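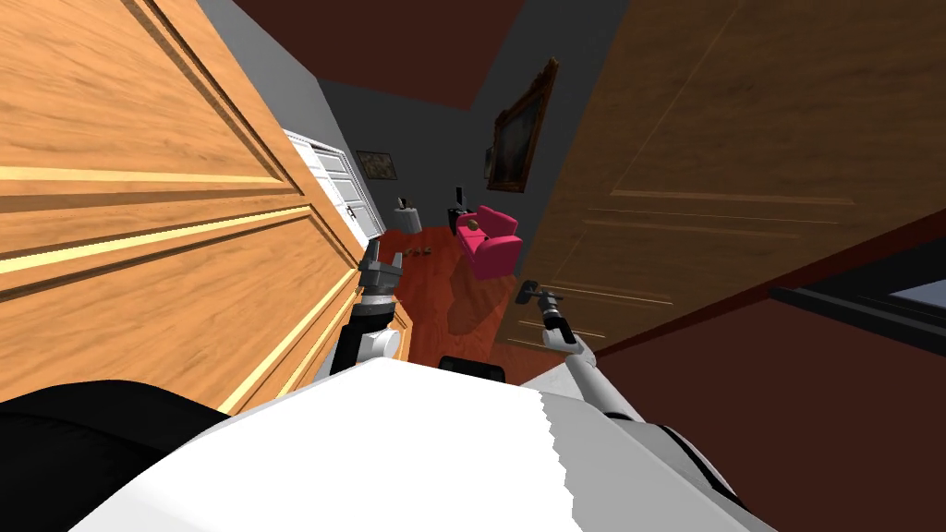
Getting both arms through the doorway

I caught up with Omprakash Shukla at Zirnenano, where he looks after the two-armed machine they run in simulation under the name Hustance. Right now it's all doors!

"Two big wooden ones, and a gripper on each arm to get between them," he told me. "Left goes in higher and farther, right stays low and close."

So what does looking after it mean, day to day? Mostly joint limits – he had 205 saved setups when I asked, and he's kept 89 (the rest, he says, "were me being hopeful").

"I check the elbow first, then the finger gap on each gripper. Then I reload the room and go again."

I asked about the pink armchair past the doors. He laughed. "Great landmark. I'd know that chair anywhere."

Next up is the Whitlock layout, with narrower doors. He's already dreading the shoulders.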